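**Preltham Student Robotics: Simulation Task Review, Spring Term**

**Lindiwe Mabaso** (faculty adviser), 18 March 2019

Members are asked to comment on the proposed rule for the simulation round. Each team would receive 11 attempts at the table-clearing task, with a limit of 225 seconds per attempt. Comments will be considered before the July event.

**vimhof**

The build team supports the time limit. We do not support the number of attempts. Our logs from the Hetby room show that most teams need several attempts before the arms reach the table without striking a chair.

**k_ruangrit**

I respectfully disagree. Practice runs are unlimited and should be used for that purpose. The scored attempts should measure a finished program. I would go further and reduce the limit.

> Our logs from the Hetby room show that most teams need several attempts

Were those logs taken with the chairs in fixed positions?

**vimhof**

They were not. Placement was random in all 44 runs.

**Ludger Görtz**

Random placement is the real question, and the draft does not mention it. The start pose I propose for scoring is attached.
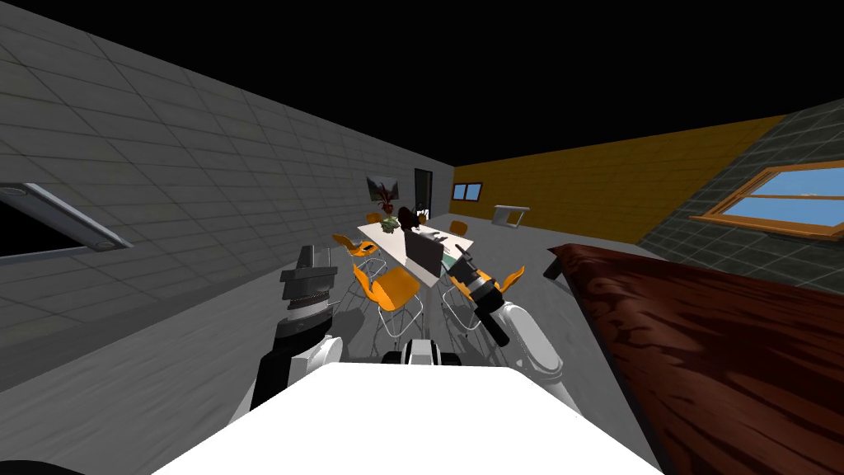

The start pose should be identical for every team, and so should the furniture. With both grippers raised in front of the body, the orange chairs at the two near corners of the white table are the first obstacles in the approach. I would fix those two and allow the others to vary. The dark wooden table on the right should also stay where it is, as it limits the right arm.

**k_ruangrit**

I can accept fixed near chairs. I do not accept varying the others, as two teams could then receive rooms of unequal difficulty.

**Lindiwe Mabaso**

Thank you. Mr. Görtz, please submit the layout as a written amendment. The number of attempts remains open.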